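Chamado: impressora de etiquetas Clollik pulando páginas
Status: em andamento
Aberto por: Ildikó Gulyás

Oi, pessoal! Voltei, com o mesmo problema de abril. A Clollik da expedição imprime as primeiras etiquetas direitinho e, lá pela 26ª, começa a cuspir uma em branco a cada duas impressas. Mandei um lote de 300 para a Kismont hoje cedo e fiquei catando etiqueta boa no meio da pilha (uma delícia, imaginem).

O que já tentei: desliguei da tomada, limpei o sensor com álcool, refiz a calibração de mídia duas vezes e troquei o rolo por um Hegedűs novo, de 1.000. Nada. Baixei também a densidade para 21, como vocês sugeriram da outra vez, e só consegui código de barras clarinho — o leitor nem apita.
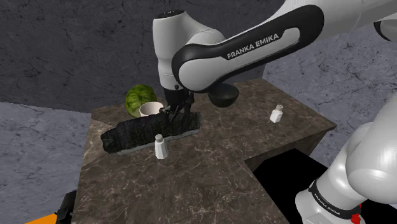
Anexo 1: bancada de mármore marrom-escuro, com tigela branca.

Atualização, 14h40: achei uma pista! Se imprimo pelo painel da própria impressora, sai tudo certo. Pelo sistema da Clarbridge, volta a pular. Fui fuçar no driver e o tamanho da página estava com o espaço entre etiquetas somado à altura. Corrigi, mandei 26 de teste e vieram todas boas, sem nenhuma em branco.

Só que reiniciei o computador e a configuração antiga voltou sozinha. Alguém consegue salvar isso como padrão no servidor? Eu não tenho permissão de administrador. Deixo o chamado aberto até lá, tá? Obrigada!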